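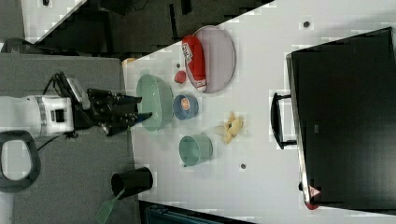

Wrist camera dropout during training: does it help anyone else?

kasante
Posts: 212

Been chewing on this for a while and finally have enough runs to post. Kwadwo Asante here, for anyone who remembers me from the Clatitz calibration thread (yes, I did fix the offset, thank you everybody).

So the short version. We train a pick and place policy from demos, two camera views going in, one fixed and one at the wrist. The policy was leaning way too hard on the fixed view. Move that camera a little and the arm would sail off to where the bowl used to be, very confidently. What I tried is dumb and simple – during training I blank out one of the views at random, so the network has to get by on whichever one is left. Same demos, same network, 3000 training steps on top of the old checkpoint. I trained it with 3 seeds and all of them handle the shifted camera better than before. One seed got a little worse on the plain unshifted setup and I don't know why yet.

Objects are play food and kitchen stuff on a white table, with a plate and bowls for targets. The banana is my favorite because the peel flaps make it awkward. Approach it from the wrong side and you're pushing a flap around instead of getting hold of the body.

Has anybody else tried this with the Sulemana codebase? I'd love to compare before I write it up.

ekow_b
Posts: 1,048

Nice, but I'm going to be annoying. How do you know it's the dropout and not just the extra 3000 steps? If you fine-tuned the old checkpoint with no blanking for the same number of steps, you might see the same bump. I got burned by exactly this on Claltska, wrote half a report on it, then ran the control and the whole thing evaporated :(

kasante

Fair! I have that control for 2 of the seeds, not the third. In both of them the plain fine-tune did nothing for the shifted camera, it just got a bit smoother on the normal setup. Third one is running tonight.

gripnslip
Posts: 77

I don't buy that you need this at all. Just move the fixed camera around while you collect demos. We nudge ours between batches and the problem went away, no tricks in the loss, no tricks in the loader. Random blanking always feels to me like you're throwing away data you paid for.

kasante

If I were starting over I'd probably do both, but I already have the demos and I'm not recollecting them, my wrists still hurt lol. And you're not really throwing anything away, the same sample comes around again later with both views on.

Where I do think the wrist view earns its keep is the last bit of the grasp.
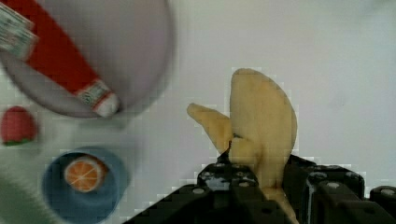 Once the fingers are around the banana, that camera gives you the flaps and the body right up close, and if the policy has learned to listen to it you get much better corrections. My old checkpoint would close early and then carry on to the place motion like everything was fine, holding air. The new ones tend to stop and go back for another try. I never trained a retry on purpose! I guess it was in the demos all along, since I fumble plenty when I'm teleoperating, and the old policy didn't look closely enough to know it had missed.

ekow_b

That part is interesting, more than the camera shift to be honest. Can you put a number on it? "Tends to go back" could mean anything. Count the missed first grasps and how many get recovered, and do it for the control too.

Also, what does it do with the wrist view blanked at test time? If it's really using that view, the retries should mostly disappear.

kasante

Haven't scored the misses properly, I've been going by eye, so point taken. And good idea on blanking at test. I can do that with no retraining.

gripnslip

Still think the demos are where the fix belongs, but I'll admit the retry thing surprised me. What's your blanking schedule? Per frame or per episode? Per frame seems like it would let the network cheat by remembering the last good image.

kasante

Per episode. I started per frame and it was useless, pretty much for the reason you said (we feed in a short history, so it just peeked at the frame before). Should have put that in the first post, sorry.

tablelegs
Posts: 7

Lurker here, been following along. Do you swap in a black image or a learned token? I used black on a Clakent arm and it got weird every time the lights went down, like it decided the camera was gone.

kasante

Oh, that's a good one. Black image right now. I hadn't thought about dim lighting at all, ours never changes. I'll try the learned token after the third control finishes.

ekow_b

Third control first, please. Then the wrist blanking test. Then tokens. I've seen you start four things at once, Kwadwo.

kasante

Ha, ok ok. Control is at the halfway mark, I'll post it in the morning with the miss counts if I can stay awake through the rollouts.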